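Keeping Track of Small Things: How Households Store, Lose and Replace Their Chargers and Adapters

Final project report, Home and Consumer Studies
Prarkmont College

Why I chose this topic

Anyone who has ever moved apartments will know the drawer I mean. It has cords in it, and old adapters, and a plug or two that came with something you no longer own, and you carry it faithfully from one home to the next without ever sorting it. My family has such a drawer, and so did every home I visited for this project. I wanted to know what people keep, why they keep it, and how often they end up buying a second one of something they already have.

How I went about it

I gave a paper questionnaire to 44 households in the Nijs neighborhood, mostly people in the older apartment buildings near the bus depot, and I asked each of them to empty one drawer, box or basket and write down what was inside. I had expected people to find this a nuisance. Quite a few of them enjoyed it so much that they did a second drawer on the same evening – and wrote long notes in the margins, which I have kept and which were a pleasure to read.

The full count came to 2073 items. I typed them all into a spreadsheet over one very long Sunday, and then went back through to sort them by type and by whether the owner could say what each one was for.

What people had

Of everything on the lists, 600 items were marked "not sure" by their owners. I found this number surprising at first, but it makes more sense when you look at how little is written on the things themselves. The print tends to be small, and a plain white block from one maker looks very much like a plain white block from another. 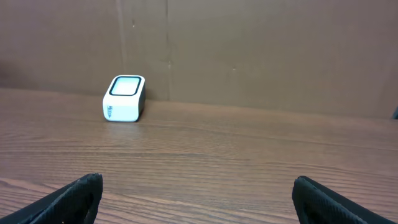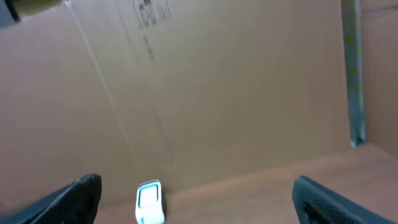 Storage made a real difference. Homes that used one container for everything had more unknown items than homes that split things up by room. The most organized person in the survey had used shoe boxes from Stikia, the discount shoe store on the main street, with a label on each lid. Another family hung everything on hooks inside a closet door, and they were able to name every single piece.

Buying twice

I also asked whether anyone had bought a replacement in the past year and then found the original. Ten households said yes. Tullico, the hardware shop closest to the neighborhood, keeps its adapters right beside the register, and several people mentioned that display by name (a little guiltily, I thought).

What I would do differently

I should have asked about the age of each item, because some of the notes hinted at things kept for a very long time. My form also had no good place for items that were shared between roommates, so a few of those may have been listed twice. If I had another semester, I would go back to the same homes and see whether the sorted drawers had stayed sorted. I did go home and start on ours, and so far I have reached the second layer.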